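작업 노트 / 6월
다운 재킷 세탁 후 복원력 비교, 발수 재처리 순서 정리

오전 8시 반 시작. 지난번 기록이 여기저기 흩어져 있어서 이번 건은 처음부터 한 군데에 적는다. Jaime Barreto가 Jultcombe 쪽에서 받은 의뢰 건과 겹치는 내용이 있으니, 나중에 그쪽 노트에도 옮겨 적을 것.

확인하고 싶은 것은 두 가지.
하나, 중성세제와 다운 전용 세제의 헹굼 횟수를 같게 했을 때 건조 후 부풀기가 달라지는지.
둘, 발수제를 건조 전에 넣는 것과 건조 후에 뿌리는 것 중 어느 쪽이 겉감 얼룩이 덜한지.

세제는 Ravton 중성과 Skillow 다운용. 둘 다 새 통을 열었다. Skillow는 뚜껑 안쪽 눈금이 잘 안 보여서 계량컵을 따로 썼다. 뚜껑으로 재면 매번 조금씩 더 들어간다. 지난번 거품 문제도 이것 때문이었다고 보고 있다.

시료는 매장 반품분에서 고른 퀼팅 재킷 여러 벌과, 충전재만 따로 넣은 시험 주머니. 주머니는 Erick Urio가 봉제했다. 솔기 간격을 재킷 칸 너비에 맞춰 달라고 했는데 첫 묶음은 너무 넓게 나와서 다시 박았다. 넓은 주머니는 버리지 않고 예비로 보관. 충전재 뭉침을 볼 때는 오히려 넓은 쪽이 눈에 잘 들어올 수도 있다.

전처리
목둘레와 소매 끝만 부분 세척. 솔은 쓰지 않고 스펀지로 눌러서 처리했다. 광택 있는 겉감은 솔이 지나간 자리가 마른 뒤에도 결로 남는다. 손으로 비비는 것도 마찬가지라서 물을 머금게 한 다음 눌러 빼는 동작만 반복한다. 지퍼는 끝까지 올리고, 벨크로는 붙이고, 주머니 속을 뒤집어 확인. 영수증 한 장, 머리끈 하나 나옴.

소매를 눌러 보는 검사도 이때 같이 한다. 엄지와 검지로 퀼팅 칸 하나를 집어서 납작하게 만든 뒤 놓고, 원래 모양으로 돌아오는 것을 본다. 몸판보다 소매가 먼저 꺼지는 옷이 많다. 팔꿈치 안쪽 칸은 접히는 횟수가 많아서 새 옷에 가까워도 꺼져 있는 경우가 있고, 이걸 세탁 때문이라고 적으면 나중에 숫자가 안 맞는다. 그래서 세탁 전 상태를 칸별로 먼저 적어 둔다.

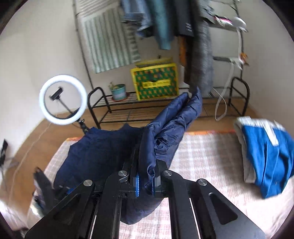
칸 번호는 어깨에서 손목 방향으로 매긴다. 왼쪽과 오른쪽을 헷갈리지 않게 옷을 입은 사람 기준으로 통일. Jaime는 보는 사람 기준으로 적어 와서 지난 표를 전부 뒤집어야 했다. 서식 맨 위에 기준을 인쇄해 두기로 했다.

세탁
수온은 40도까지 올리지 않고 미지근하게 맞췄다. 라벨에는 40도까지 가능하다고 되어 있는 옷이 많지만 비교가 목적이라 낮은 쪽으로 고정. 드럼에 한 벌만 넣으면 한쪽으로 쏠려서 탈수가 자꾸 멈춘다. 두 벌씩 넣으니 멈추지 않았다. 대신 두 벌의 무게가 비슷해야 한다.

헹굼은 기본 코스에 2회 추가. Ravton 쪽은 추가 헹굼 첫 번째가 끝났을 때 문 유리에 거품이 조금 남아 있었고 두 번째 뒤에는 없었다. Skillow 쪽은 첫 번째 뒤에 이미 깨끗했다. 눈으로 본 것이라 큰 의미는 두지 않는다. 다음에는 배수에서 물을 받아 흔들어 보는 방식으로 바꾸면 어떨지 Erick에게 물어볼 것.

꺼낼 때 어깨를 잡고 들지 말 것. 물 먹은 충전재가 아래로 몰리면서 칸 사이 실이 당겨진다. 대야를 문 앞에 대고 옷 전체를 굴려서 받는다. 이건 전에도 적었는데 또 적는다. 급하면 꼭 어깨부터 잡게 된다.

시험 주머니 무게
마른 상태에서 주머니 묶음 전체 508g. 탈수 직후 무게도 쟀는데 저울을 대야째로 영점 잡았는지 기억이 확실하지 않아 그 값은 표에서 뺐다. 다시 잰다. 저울 옆에 대야 무게를 적은 테이프를 붙여 놨다.

건조
저온 텀블, 테니스공 넣고. 공은 세탁 전에 한 번 따로 빨아야 한다. 새 공은 형광색 보풀이 묻어나서 진한 색 옷에서는 금방 티가 난다. 보풀이 이미 묻었으면 젖었을 때 떼지 말고 완전히 마른 뒤에 테이프로 뗀다.

중간에 자주 꺼내서 손으로 뭉친 데를 풀어 준다. 처음 꺼냈을 때는 두 세제 쪽 모두 칸 안에 콩알처럼 뭉친 것이 만져졌다. 손가락 끝으로 벌리듯이 풀고, 세게 당기지 않는다. 겉감이 얇은 옷은 당기면 바늘구멍으로 깃대가 나온다. 나온 깃은 뽑지 말고 안쪽에서 당겨 넣는다. 뽑으면 구멍이 커지고 다음 것이 또 따라 나온다.

다 말랐다고 생각한 시점에서 한 번 더 돌렸다. 겉이 따뜻해서 마른 것처럼 느껴지는데 식히고 만져 보면 겨드랑이 쪽 칸이 눅눅한 경우가 있다. 식힌 다음 판단하는 것으로 순서를 고정한다. 냄새도 식은 뒤에 확인. 젖은 오리털 냄새가 나면 덜 마른 것으로 적는다.

칸별 비교 (지금까지)
몸판은 두 세제 사이에 손으로 느낄 만한 차이가 없다. 소매는 Skillow 쪽이 조금 빨리 돌아오는 것 같은데, 그 묶음에 상태가 좋은 옷이 더 들어갔을 가능성이 있다. 세탁 전 표를 다시 보니 정말로 팔꿈치 칸 점수가 처음부터 높았다. 묶음을 섞어서 다시 나눠야 결론을 낼 수 있다. 지금은 보류.

후드는 비교에서 뺀다. 탈부착형과 일체형이 섞여 있고, 충전재 종류가 몸판과 다른 옷도 있다.

발수 재처리
건조 전 투입 방식은 고르게 퍼지지만 안감까지 다 들어간다. 안감이 뻣뻣해졌다는 말이 전에 나왔고 이번에도 손으로 만지면 조금 그렇다. 건조 후 분무 방식은 겉감에만 들어가는 대신 퀼팅 골에 고인다. 골에 고인 것을 닦지 않으면 마르면서 허연 줄이 생긴다. 진한 색에서 특히 잘 보인다.
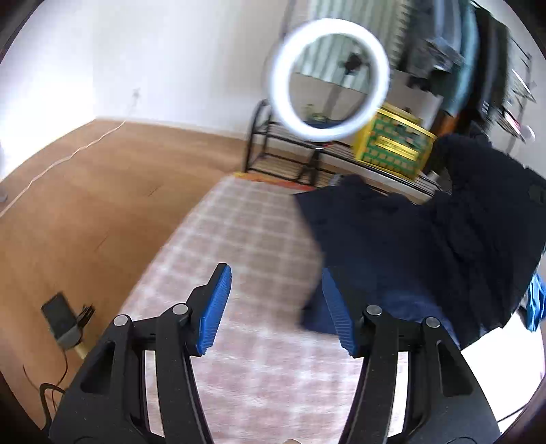
분무 순서 (확정 전)

1. 옷걸이에 걸지 말고 평평한 데 눕힌다. 걸어 놓고 뿌리면 아래 칸으로 흘러서 밑단이 진해진다.
2. 지퍼를 올리고 주머니 입구를 닫는다.
3. 한 뼘 넘게 떨어져서 뿌린다. 가까우면 방울이 굵어진다.
4. 마른 극세사 천으로 골을 따라 누른다. 문지르지 않는다. 천이 축축해지면 바로 바꾼다.
5. 뒤집어서 반복. 앞면이 눌리지 않게 밑에 수건을 깐다.
6. 라벨에서 허용하는 옷만 저온으로 짧게 돌린다. 나머지는 하룻밤 눕혀 둔다.

4번에서 누르는 천을 키친타월로 바꿔 봤더니 부스러기가 남았다. 쓰지 말 것. 낡은 면 티셔츠를 자른 것은 괜찮았다.

물방울 시험은 스포이트로 어깨, 가슴, 소매 위쪽에 떨어뜨리고 기울인다. 굴러가면 동그라미, 퍼지면 세모, 스며들면 가위표. 분무 방식 옷에서 어깨는 전부 동그라미, 소매 위쪽에서 세모가 나왔다. 눕혀 놓고 뿌리면 소매가 몸판 밑으로 들어가는 부분이 생기는데 거기가 빠진 것 같다. 팔을 양옆으로 벌려 놓는 단계를 1번 뒤에 넣을지 검토.

실패한 것
얼룩이 생긴 한 벌을 물수건으로 닦았더니 줄이 번져서 더 넓어졌다. 미지근한 물에 통째로 담갔다가 다시 말리니 거의 없어졌는데, 그러면 발수도 다시 해야 한다. 시간으로 따지면 처음에 골을 잘 닦는 쪽이 훨씬 낫다.

압축팩 보관 건도 짧게. 창고 자리가 모자라서 지난 겨울 분을 압축해 뒀는데 꺼내서 텀블에 돌려도 접힌 자국이 남은 옷이 있다. 무릎 높이 상자에 헐겁게 넣어 둔 옷은 손으로 몇 번 털면 돌아왔다. 앞으로 압축은 하지 않는 쪽으로. Sampaio에서 쓰는 통기성 커버 가격을 물어보기로 했다. 답이 오면 여기에 추가.

Erick 메모 (구두로 들은 것 옮김)
칸 사이 실이 끊어진 옷은 세탁 전에 고치는 게 맞다. 끊긴 채로 돌리면 두 칸의 충전재가 섞이고, 나중에 박으려고 하면 한쪽으로 몰린 것을 손으로 옮겨야 한다. 실은 너무 굵은 것을 쓰지 말고, 바늘은 새것으로. 무딘 바늘이 구멍을 크게 낸다고 한다. 임시로 수선 테이프를 붙인 옷은 건조기 열에 접착제가 밀려 나온 적이 있으니 따로 빼 둘 것.

남은 일
소매 점수 기준으로 묶음 다시 나누기
탈수 직후 주머니 무게 재측정, 영점 기록 남기기
넓은 주머니도 같은 코스로 한 번 돌려 보기
분무 순서에 소매 벌리기 넣고 물방울 시험 다시
Jaime 표 좌우 수정본 받기
스포이트 하나 더 주문, 지금 것은 고무가 갈라졌음

오후 5시 정리. 건조기 필터 비웠고, 테니스공은 망에 넣어 걸어 둠. 분무통 노즐은 미지근한 물로 한 번 헹궈서 선반 위에 놓았다.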